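Stellmont Forums > Workshop & Storage > White bins on a dark bench?

ostari_69
Sorting small parts at my bench. One low open box, one tall bin with a stepped lower section. Is the tall one worth the space?

wiriya
Yes. I keep mine to the right, low box on the left. 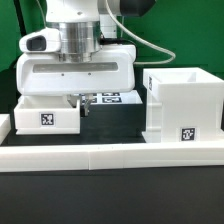

Low box and tall bin, long white rail in front

prisance86
Disagree. Tall bins hide whatever is at the bottom. I'd buy two low ones.

wiriya
Depends on the parts - I put 200 washers in mine and never look for a particular one.

ostari_69
Does the rail help?

wiriya
It stops things rolling off. Mine is two pieces joined near the middle.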